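Journal > Workbench > February

Up before six again, and with the coffee still dripping I went straight back to the gripper. Last night I reprinted the left finger at 13 percent infill, and it has a little more give now, so soft things might stand a chance. Isamu Aoki says I fuss too much over fingers, and he may well be right, bless him.
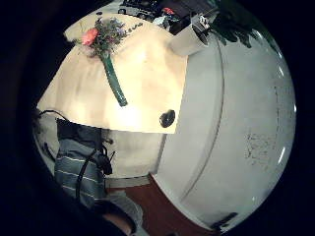
The trigger spring is still too stiff for me -- after 32 squeezes my thumb was begging for mercy! I'll ask Ghizlane for one of her lighter ones when I'm next over at Fullton, and bring her some of the lemon cake. Then the wiring, which I keep putting off.

Filed under: Tinkering, Grippers & Arms

Comments

Ghizlane Ouali: Spring is yours. Cake required.

pete_w: What filament for the finger?

marlo: Mine cracked at 14 -- go gently.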